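We use cookies to remember your settings and to count visits. Accept all / Manage choices

People ask me every few months if a machine can do their housework yet. I work at Hultberg, where we test this kind of thing, so I will try to answer in small posts. My answer is my own and not the company's.

Short version: some chores, some of the time, if the house is very patient with the machine.

First, what we mean by a chore. "Tidy the kitchen" is not one chore. When we wrote it down step by step for one small kitchen we stopped at 90 steps, and we had not yet come to the floor.

So we test small pieces. Put one thing in a basket. Take it out again. Close a drawer. It sounds like a game for a child of two, and a child of two would win against most of what I have seen.

The basket task is my favourite because everybody understands it. One object, one basket, a plain table. In September we ran it 50 times with the Tandport arm and it failed six times. I was pleased with that number for one evening.

Then we moved the basket a little, turned it, and changed the lamp. Same arm, same object. Now it failed 30 times out of 50. A person would not even notice that something was different.
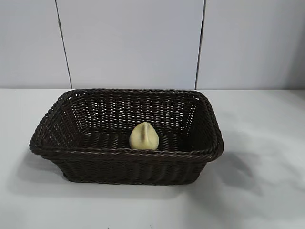 Dark woven baskets are harder than they look. The rim is thick and the sides lean outwards, so a low approach touches the rim before it comes to the thing you want. Our first programme liked the low approach very much.

Also the weave has small gaps, and light comes through them. Depth cameras can give strange values on a surface like this. We had one run where the arm believed the floor of the basket was several centimetres lower than it was. You can imagine the sound.

A colleague told me I should use a smooth plastic box and the numbers would be better. Yes, they would. But my mother keeps her fruit in a woven basket, and she will not change it for a robot.

Somebody asked about shops. In a shop or a small warehouse the answer is a bit kinder. The boxes are the same every day, the light is the same, and somebody is paid to stand near when it stops. Cabello has had a picking cell running since spring and they seem content with it.

But even there, look at what is left for people: the torn bag, the fruit that is too soft, the thing which rolled under the shelf. The machine takes the easy part and the person keeps the annoying part. I don't know if I would call this help. It depends on the wage, I think.

About the videos. When you see a robot fold a shirt, please ask three questions. How fast is the video played? Is somebody steering it from another room? How many shirts were tried before this one? If the text under the video does not say, I would wait with the credit card.

I do not say this to be negative. Four years ago our basket test was almost a joke and we did not show it to visitors. Today I let it run while I drink my coffee, though I still sit where I can reach the stop button.

Several of you wrote about Plisov and their home helper. I have not tested it, so I have no opinion. If they lend us one I will give it the basket, the same as for all the others – no special lamp.

So, can it do your chores? Vacuuming, yes, more or less, if you pick up the socks first. Dishes, only with a dishwasher, and you still load it yourself. Laundry, not in my home this year.

Next I want to try two objects in the same basket, touching each other. I expect bad numbers. I will post them anyway.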